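Speaker notes – "What the Label Doesn't Say: Fabric Care Claims and Why I Stopped Believing Most of Them"
Stolton Home Sewing Guild, June meeting

Slide 1. Title
Wait for people to sit down. Thank Antonina Boiko for the invitation and for finding the long extension cord. Say up front that I don't sell anything and have no discount code.

Slide 2. Where this started
Bought 11 yards of a red cotton for table linens. The bolt said "preshrunk." Washed it before cutting, out of habit, and lost enough length that two napkins disappeared from the plan. Called the shop. They told me "preshrunk" means some shrinking has been done. It does not say how much is left. Pause for groans.

Ask for hands: who prewashes everything? Who says they do?

Slide 3. "Colorfast"
Colorfast to what? Light, water, sweat, bleach, rubbing? These are separate tests, and a dye can pass one and flunk the next. A label that gives you the single word has told you very little. Reds and navies are where I get burned, and I treat every dark red as guilty until it has been through the sink.

The home test: damp white rag, rub for a minute, look at the rag. Then soak a scrap with a piece of white cotton and leave it overnight. Mention that the rag test catches loose dye on the surface and will miss plenty else. I have had a fabric pass it and turn a pillowcase pink the same week.
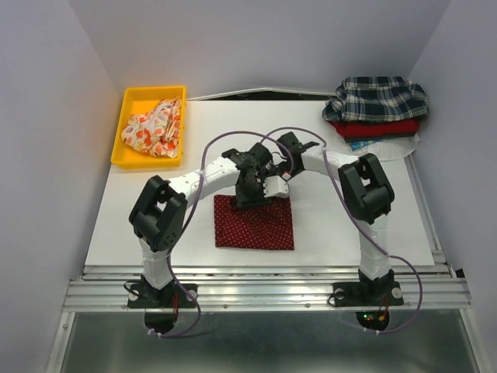

4 min read · 600 words

Polka dots deserve their own minute. With white dots on a dark red ground you have the worst neighbors possible, and the dots are where you'll see the trouble first. Check them in daylight before and after. If they've gone a bit rosy, it isn't your eyes.

Slide 4. Vinegar and salt
Somebody will bring this up, so get there first. The story is that a cup of vinegar "sets" the dye. I tried it on scraps from the same cut, vinegar in one bucket, salt in another, plain water in the third. Could not tell them apart, and neither could Maksym Hladun, who was not told which was which. Three buckets in a garage is not science, I know. But the people making the claim haven't shown me even three buckets.

Slide 5. Thread count
Short slide. A 200 count sheet from a decent mill can outlast a 600. Some sellers count each ply in a twisted yarn as its own thread, and the number climbs nicely. I would like to see more people hold the cloth up to a window and fewer people read the package.

Slide 6. Color catcher sheets
I do use them. Dotuson and Lornel both ended up in my laundry room over the winter. They came out pink, so they picked up something. Whether that dye would have landed on my other clothes or gone down the drain, I can't say – a pink sheet doesn't prove a rescue.

Slide 7. What I do now
Buy extra. Wash it the way the finished thing will be washed, dryer included. Measure a square before and after and write it on the bag. Keep a scrap.

Skip if short on time: the story about the Sirko curtains.

Questions. If asked about silk, say I don't know enough. Be out by 8:30, the room is booked. Handouts are by the door, 146 copies, please take two.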